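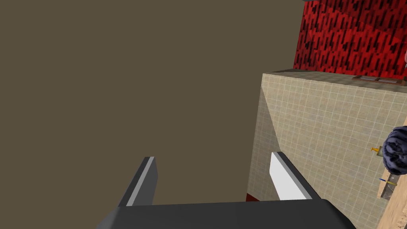 Robô em casa: já dá pra confiar na faxina?

Fórum > Casa e oficina > Automação

rodape_torto
Abrindo tópico novo porque o outro virou briga de aspirador. A pergunta é simples: tem máquina que faça tarefa de casa ou de oficina HOJE, sem alguém do lado? Não falo de aspirador redondo. Falo de pegar coisa, esfregar, guardar.
A imagem é de simulação. Garra de dois dedos, aberta, na frente de uma parede de azulejo bege. Na lateral tem bancada de madeira com uns objetos miúdos. Parece fácil. Será?

mare_baixa
Simulado é simulado. No computador até meu cunhado lava azulejo.

quina_viva
Trabalho com manutenção na Daher, temos dois braços Gandard na linha. Pegam a mesma peça, na mesma posição, o dia inteiro. Ótimos nisso. Muda a caixa 17 milímetros de lugar e para tudo. Agora imagina uma cozinha.

rodape_torto
Mas isso é braço antigo, programado ponto a ponto, não? O pessoal de agora treina com demonstração.

quina_viva
Antigo nada. É programado ponto a ponto sim, mas porque funciona. Ninguém na fábrica quer braço "aprendendo" em cima da peça do cliente.

pano_de_chao
discordo do colega aí de cima. Na oficina onde eu tô a gente testou um Davlow pra separar parafuso e ferramenta miúda. Errava no começo, depois foi melhorando. Não é rápido. Mas fiquei no torno e ele lá separando, isso pra mim já é ajuda

mare_baixa
Quantos acertos? Número, por favor.

pano_de_chao
anotei um sábado inteiro. De 100 peças, 17 foram pra gaveta errada ou pro chão

mare_baixa
Ou seja, alguém tem que conferir as 100. Cadê a ajuda?

pano_de_chao
conferir é mais rápido que separar, ué. Já separou parafuso misturado na vida?

vidro_fosco
Entrando no meio. Olhem o canto direito da imagem. Tem uma coisa escura, azul quase preta, toda embolada, que pode ser pano ou esponja, sei lá. Se EU não sei dizer o que é, a máquina vai saber? Pano é o pior caso. Muda de forma cada vez que encosta. E tem um negócio fino azul e amarelo ali na madeira, parece escovinha. Esse a garra até pega, se chegar no ângulo certo.

rodape_torto
Boa. Eu tava pensando na escovinha mesmo. Pegar ok. E esfregar rejunte depois? Precisa de força constante, e com dois dedos só a escova gira na mão.

quina_viva
Gira mesmo. Na fábrica a gente resolve com ferramenta presa no punho - nada de garra. Mas aí é uma máquina por tarefa. Em casa ninguém vai trocar ponta de robô pra limpar rejunte e depois outra ponta pra dobrar toalha.

vidro_fosco
Tem o problema da água também. Sabão, azulejo escorregando, vapor. Nunca vi simulação boa disso, se alguem tiver link manda.

saleiro_azul
Moro em casa pequena e tenho a mão ruim, artrose. Leio vocês discutindo acerto de 100 e penso diferente. Se a máquina levar uma hora pra tirar as coisas da bancada e guardar, pra mim tá ótimo. Não tenho pressa. O que eu não quero é que derrube panela quente.

pano_de_chao
olha aí, exatamente. Depende pra quem

mare_baixa
Tá, esse ponto eu aceito. Mas preço? E assistência? O suporte da Duritcombe me deixou meses esperando uma roda de aspirador. Uma RODA. Imagina uma garra.

saleiro_azul
Preço ainda não é pra mim, já sei. Perguntei e desisti.

quina_viva
Meu resumo: oficina com tarefa repetida, dá. Separar miudeza com alguém perto, mais ou menos. Banheiro e cozinha, ainda não. Volto a opinar quando vir uma torcer um pano.

pano_de_chao
torcer pano nem meu filho faz direito

rodape_torto
Vou deixar o tópico aberto. Quem tiver teste próprio posta, mas com o que deu errado tambem. Vídeo de fabricante não vale.

vidro_fosco
E acelerado menos ainda.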